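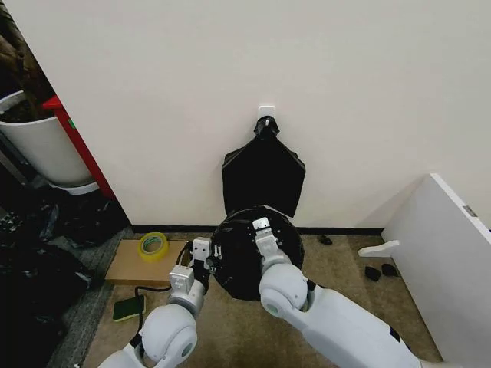

I've gone through a lot of wall hooks, and the Stevik adhesive ones are the first I've bought twice. They're small, white and plain, and on a pale wall the hook all but vanishes, so what you notice is the black bag hanging from it. I love having the next garbage bag right there over the bin spot!

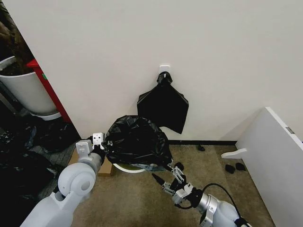
**Giromwood, July**

One spare goes on the hook, twisted at the neck, and the other goes over the bin. It's such a small change (a pack of 2 hooks was all I bought) and bag day is so much quicker now.
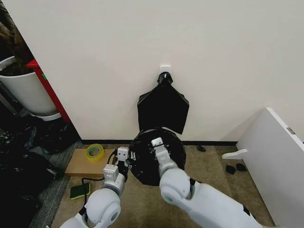 Loredana Villa wrote to ask if the glue holds on textured paint. Mine is smooth, so I can't say, but a bag weighs next to nothing.

My one gripe is the short prong. Twist the bag tight or it may slide. Still a big yes from me. 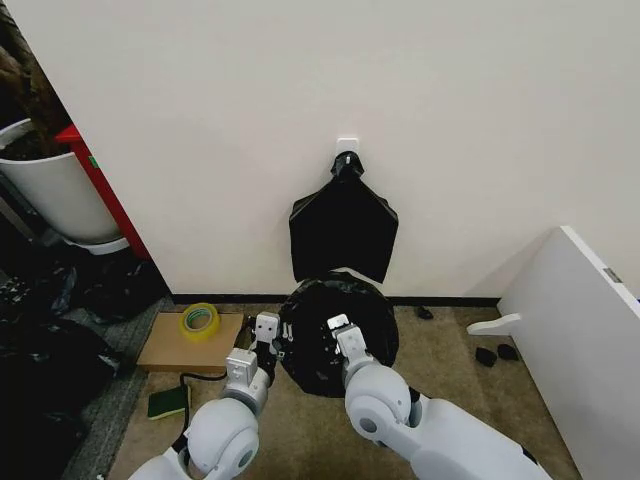 *Stevik hook with a spare bag, packing tape still out.*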